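17 May 2023
By Ayane Kaneko

Setting Up the Flurnley Sorting Cell

1. Lay a clean sheet of paper in the steel tray and put the parts on top, with the yellow bins on both sides where the arms can reach them.

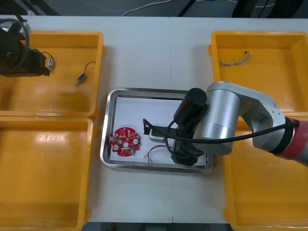

2. Call up program 408 and let it run slowly the first time, even if your team is itching to go!

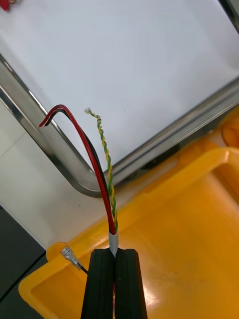 Wires held at the gray sleeve.

Note: Grip the sleeve and leave the colored wires free.

3. Find the word MOTOR on the red board before you plug in anything at all.

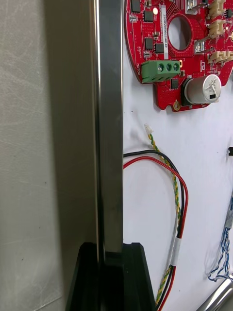
Green terminal block, beside MOTOR.

Caution: Power off first, please, every time.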